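Extrusion bench, part 4: the back wall

The frame went together in April. What was left was the back wall, and I kept putting it off because the aluminum for it came from two sources. The long horizontal rail is new stock from Hasanik. The vertical pieces are offcuts from a shop in Cáceres that was clearing its racks, sold by weight, surface condition not guaranteed.

I cut everything on the miter saw with a 96-tooth blade, slow feed, a little wax on the teeth. Ends were deburred with a file and checked against a square. The cuts on the offcuts needed more filing, mostly at the ribs. Fasteners are M5 in drop-in nuts, tightened in two passes - first by hand with the rail loose, then properly once the verticals had settled.

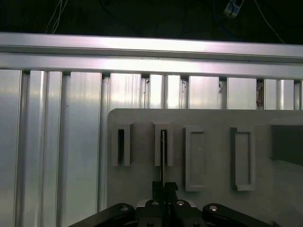
Horizontal rail over the vertical panels, with the gray slotted board standing in front.

The panels do not match in width or finish, and I did not try to make them. Narrow gaps remain between segments. There is a reddish-brown patch in one of them, rust or debris, which I will go after with a nylon brush and then leave alone. Filling the gaps with sealant would make the wall harder to take apart.

The gray board has a row of raised rectangular frames on its face. It is the Plurness one I mentioned in part 2. I prefer it upright, where I can reach it from the front of the bench.

Cables are the weak point. They still hang above the rail, and the plan is to run them in a covered channel 20 mm above it, with a tie every 9 cm. I have a bag of 1,000 ties, so supply is not a constraint.

Part 5 will cover the channel and the feet.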